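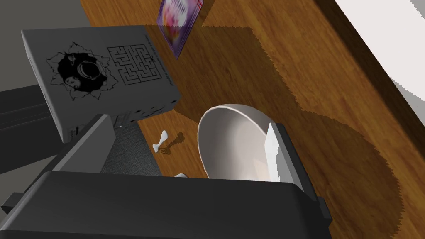 The bowl task in the simulator, seen from the wrist.

I have spent most of March being told that our simulated robot is 'basically solved', and I'd like to register a complaint.

The claim comes from a batch of 923 runs of the table-clearing policy. Danai Karagiannis wrote the scoring script, and by its reckoning 900 of them passed. Lovely number. Then I sat down with a cup of tea and watched 33 of the passes, and in 10 of those the grip force climbed past the limit we set and stayed there until the episode timed out. The force check was in the config. The controller had simply stopped reading it after the last Pollitska update, and the log said nothing.

So the script saw a bowl off the table and gave it a tick. On a real arm, with real crockery and somebody's hand nearby, I'd call that a fault – a fairly serious one.

Toshio Hirano reckons I'm making a meal of it, seeing as no bowls were harmed. Maybe. But the whole reason we pay for Horia licences is to find this stuff before it gets near the workshop, and a simulator that can't fail you isn't much of a test.

The second problem showed up when I went back through the wrist views. With the gripper open and nothing between the fingers, the state flag should read 'empty'. It read 'holding' in several of the runs I watched. I suspect the flag is set by the close command and never cleared when the fingers open, though I haven't proved it yet.

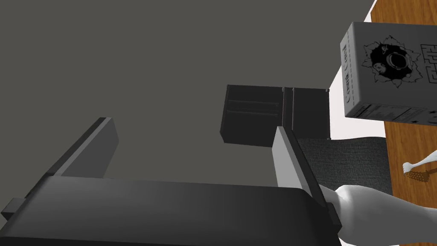 What I've changed so far

The force limit now lives in the controller itself, and a run that goes over it stops and is marked as a fail. I've also taken the bowl result out of the pass score until the holding flag can be trusted. Our pass rate will look worse. Good.

I haven't touched the arm speeds. Esposito's notes say they are conservative, and I'll believe that once I've watched both arms work the table for an afternoon.
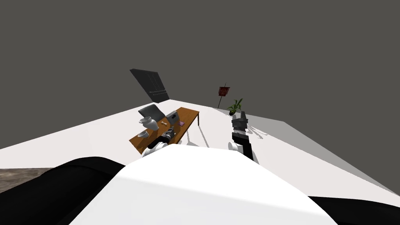 Would a real emergency stop have caught the force fault?

Only if someone had been watching and hit it in time. The stop button knows nothing about grip force, and ours doesn't open the fingers either. That needs its own fix, and I've put it on the list for the Sustard build.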